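Gripper Comparison Continues at Plerkstead

The Plerkstead automation laboratory has begun its June comparison of ribbed, flexible fingers with the rigid Mukine set on its two-arm bench.

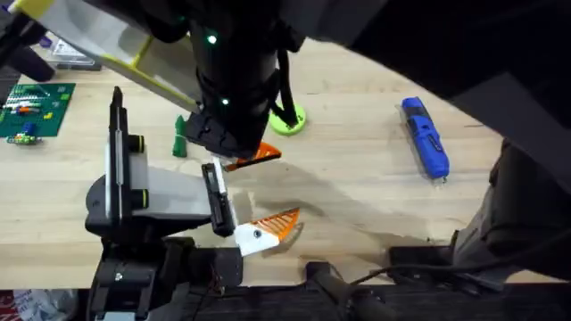 Awan asked whether 16 trials per object would be enough to separate the two designs. The laboratory has raised the figure to 40.

Pin placement remains the most demanding task, and the wrist camera is used to judge alignment. 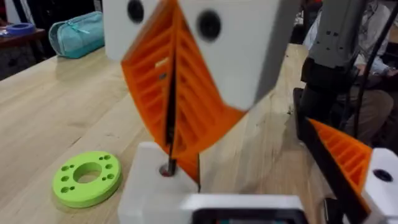

Skellport would prefer a stiffer finger for this task, according to its written reply. Both versions will be tested.

Results will be recorded separately for each arm.

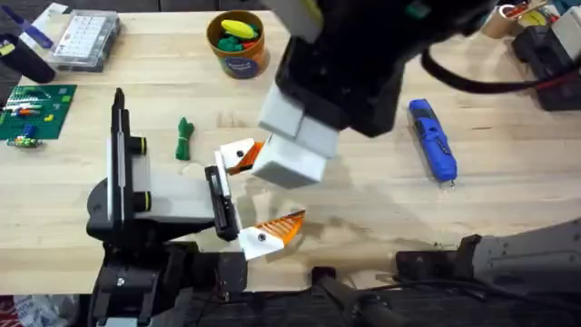
Controller settings will stay fixed until the comparison is complete.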